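Speaker notes: Family courts and out-of-court settlement in Molura district

Good morning. I will speak for 13 minutes on how separation cases reach the magistrate and what the Ritness family office has learned from them.

Until a few years ago, almost 2000 petitions were waiting in the district. Many couples had never met a mediator before their first hearing.
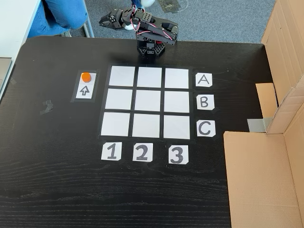 The office therefore introduced a meeting before the hearing. Both spouses attend, each may bring one relative, and the record is sealed. An order is made only when the meeting ends without agreement.

Pause. Next, the Bai circuit, where 51 couples used the service by August.
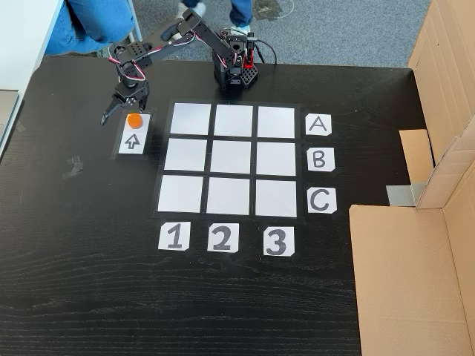 Can a spouse refuse the meeting?
A spouse may refuse in writing within seven days, and the petition then goes straight to the magistrate.

Stress that refusal is not held against either party. Maintenance for children is decided separately and is not delayed.

Close with the request to the Arnero court: two more mediators and a private waiting room.

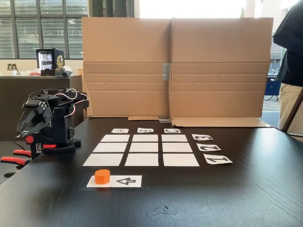
Robot arm and a three-by-three grid of blank cards

Take questions from the floor.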